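Kilurbridge Neighbors – Kitchen Scraps Pickup

Jan 25, 2018

Quick one as I'm late getting this out. Food scraps pickup is back on for the Mokgethi side of town, finally. 72 households signed up, 12 still waiting on a slot. If thats you, hang in there, Orysia Melnychuk has the list and is calling people in order.

Pails go out by 5 on pickup day. Not the night before – raccoons. Peels, coffee grounds, tea, stale bread, eggshells all fine. No meat, no bones, no cooking oil please. We had oil last time and it was a mess.

Bowl on the counter works great for the day's peelings, then tip into the pail after supper. Line the pail if you can stand to, saves so much scrubbing. Fold the edge over the rim or it slides down inside. Liners are 22 cents each at Bidden, ask at the register, they keep them in back.
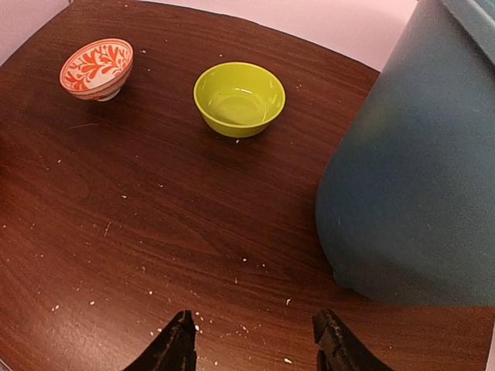
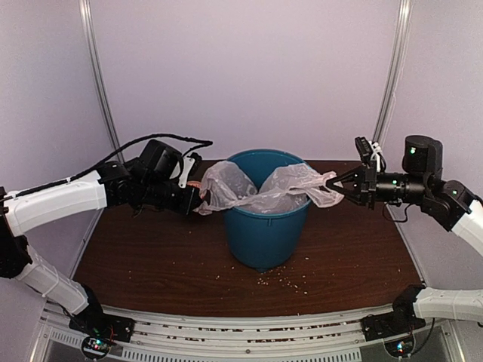 Bowls in the first photo, a bucket with its bag in the second.

Where does it all go? Out to Flirkonberg Farm, where it gets piled up with leaves and straw and left alone. Finished compost comes back to us in June, free to anyone on the route, bring your own tub. Last year's was lovely stuff, my tomatoes never looked better.

Still need a second driver for the north loop. Takes a morning, gas paid. Khrystyna Yatsenko did it alone all fall and would realy like some Saturdays back.

Moved, or want to drop out? Tell Orysia before the next run so she can pass your slot along. More next month, incl. the new route map.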